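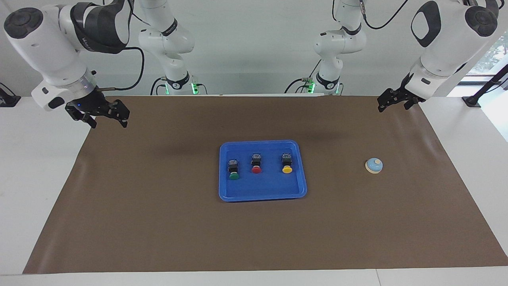 Home Topics Science Inventions Nature Ask Us

Switches and Circuits

November 5, 2018
14 shares 3 comments

You have probably used a switch already today. The bathroom light has one. So does the kettle, and so does the bell on the bus. A switch is a very simple thing, and it only has one job: it opens or closes a gap in the path that electricity travels along.

To see why that matters, we need to start with the path itself.

What is a circuit?

Electricity in a wire is a flow of very tiny particles called electrons. They are far too small to see, even with the kind of microscope you might use at school. Metal is full of electrons that can move about. When you connect a battery to a piece of wire and a bulb, the battery pushes the electrons along the wire, through the bulb and back round to the battery again.

This loop is called a circuit. The word comes from an old word for going round, and a racing circuit gets its name in the same way. The cars end up back where they started, and they need the whole track to do it. If somebody dug up a piece of the track, the race would have to stop.

An electric circuit is just the same. If there is a gap anywhere in the loop, the flow stops everywhere at once. It doesn't matter if the gap is near the battery or near the bulb. The bulb goes out either way.

Conductors and insulators

Materials that let electricity flow through them easily are called conductors. Most of the conductors we use are metals. Copper is a very good one, and it bends without snapping, so it is used for most of the wires in houses. Silver is slightly better than copper but it costs a lot more. Water from the tap also conducts, which is why you must never touch plugs or switches with wet hands.

Materials that do not let electricity through easily are called insulators. Plastic, rubber, glass and dry wood are all insulators. The plastic coating on a lead is there to keep the electricity in the wire and away from you.

Air is an insulator too. This is the secret of the switch. When you turn a switch off, two pieces of metal inside it move apart and leave a small gap of air between them. The electricity can't cross the gap, so the circuit is broken. When you turn the switch on, the two pieces touch and the loop is complete again.

People sometimes get the words the wrong way round. An open circuit has a gap in it, so it is off. A closed circuit has no gap, so it is on. It may help to think of a drawbridge. When the bridge is open, with its two halves up in the air, you can't get across.

Before electric switches

Long before there was electricity in houses, people still needed ways to send a signal from one place to another. In large houses the servants worked in the kitchen, and the family might be two floors up. A long wire ran from each room down to the kitchen, passing round little cranks at the corners, and at the end of it hung a bell on a curled spring. Somebody pulled a handle in the bedroom, the wire moved, and the bell shook.

There was a separate bell for every room. At Clodham Hall the bells still hang in a row in the passage, and each has the name of its room painted on a board underneath. The bells were made in different sizes, so that the cook could learn the sound of each one without looking up. The springs were useful too. The bell carried on swinging for a while after the ringing stopped, and anyone who came in late could see which one had moved.

Pull-wires had problems. They stretched in hot weather and went slack. They rusted. Mice are said to have been a nuisance as well, though it is hard to see what a mouse would want with a wire. When electric bells came along in the nineteenth century, many houses changed over. An electric wire doesn't have to move at all, so it can go round as many corners as you like.

How does an electric bell ring?

An old-fashioned electric bell is clever, and it has a switch hidden inside it.

When you press the button, electricity flows through a coil of wire wrapped round a piece of iron. This turns the iron into a magnet. The magnet pulls a metal arm towards it, and a small hammer on the end of the arm hits the bell. Ding!

But when the arm moves, it also breaks the circuit. The electricity stops and the iron stops being a magnet. A spring pulls the arm back to where it began, and this closes the circuit again. Now the whole thing starts over. It happens many times every second, and that is why you hear a long ring when you hold the button down.

A magnet that can be turned on and off like this is called an electromagnet. Scrapyards use enormous ones to lift cars.

Different kinds of switch

There are lots of kinds of switch. Here are some that you may know.

Rocker switches are the flat ones that tip from one side to the other. Most light switches in Britain are rockers. Inside there is a spring, which makes the switch snap over quickly with a click.

Pull-cord switches are used in bathrooms. The switch is up on the ceiling, well away from anybody with wet hands, and you work it with a piece of string.

Slide switches are often found on torches and small toys. You push them along with your thumb.

Push buttons are worked by pressing them. Some stay down when you press them and come up when you press again. Others only work for as long as your finger is there. A doorbell is the second sort. Imagine how annoying the first sort would be on a front door!
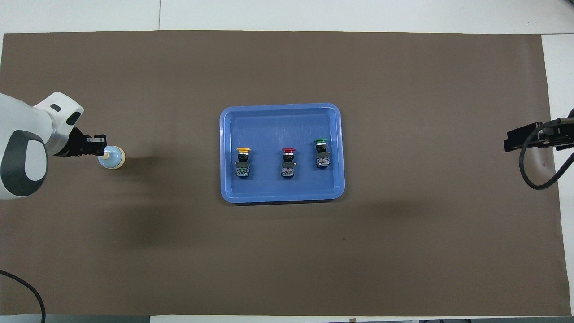

Three push-button switches standing in a blue tray.

Tilt switches work when they are tipped over. Some electric heaters have one underneath, so the heater turns itself off if it is knocked down.

Thermostats are switches that work by temperature. An older kind has a strip made of two metals stuck together. When the strip warms up, one metal grows more than the other and the strip bends. At the right temperature it bends far enough to break the circuit. This is how many irons know when to stop heating.

There are also switches that you never touch at all. Some street lamps have a sensor that notices when it is getting dark, and the fridge has a switch that is worked by the door. (Yes, the light does go off when you close it.)

Why do switches click?

When the two bits of metal in a switch are moved apart, there is a very short moment when the gap is tiny. Electricity can sometimes jump across a tiny gap and make a spark. Sparks are hot. Over the years they make little pits in the metal, and in the end the switch stops working well.

The answer is to make the gap open as fast as possible. A spring inside the switch holds it firmly in place until you have pushed hard enough, and then lets it go all at once. The click is the sound of the parts snapping across.

The metal pieces that touch are called contacts. In many switches the contacts are made with silver, or with silver mixed with something else. Silver conducts very well and it doesn't melt until it reaches 961 degrees Celsius, which is much hotter than any oven in a kitchen. Only a small dot of it is needed.

Big currents and small ones

A torch bulb needs very little electricity. A kettle needs a great deal. We measure how fast a machine uses electrical energy in units called watts. A small LED bulb in a bedside lamp might use five watts, and a kettle might use 2,000 or more. When numbers get that big, people often use kilowatts. One kilowatt is 1,000 watts.

A switch made for a torch would overheat if you tried to use it for a kettle. That is why switches are marked with the amount of electricity they can safely carry. It is also a good reason to leave repairs to an electrician.

Make your own switch

You will need:

one AA battery in a battery holder
a small bulb in a bulb holder, the right size for the battery
three short pieces of wire with bare ends
two metal drawing pins
a metal paper clip
a piece of thick card
an adult to help with the pins

1. Push one drawing pin through the loop at the end of the paper clip and into the card. Before you press it right down, wrap the bare end of one wire round it.
2. Wrap the end of a second wire round the other pin. Push this pin into the card close enough for the free end of the paper clip to reach it.
3. Join one of these wires to the battery and the other to the bulb.
4. Use the third wire to join the bulb to the other end of the battery.
5. Swing the paper clip round until it touches the second pin. The bulb should light.

If nothing happens, check that metal is touching metal at every join. Some paper clips have a plastic coating, and these will not work. Painted pins can cause the same trouble.

When it is working, take the paper clip off and try other things across the two pins. Try a coin, a rubber, a strip of kitchen foil and the pencil you have been writing with. Guess first, then test.

Only ever use batteries for experiments. The electricity from a wall socket can kill.

Words to remember

Circuit: a loop that electricity can flow round.
Conductor: a material that electricity flows through easily.
Insulator: a material that electricity does not flow through easily.
Contacts: the parts of a switch that touch when it is on.
Electromagnet: a magnet that works only while electricity is flowing.

Next topic: Batteries

Share Print 3 comments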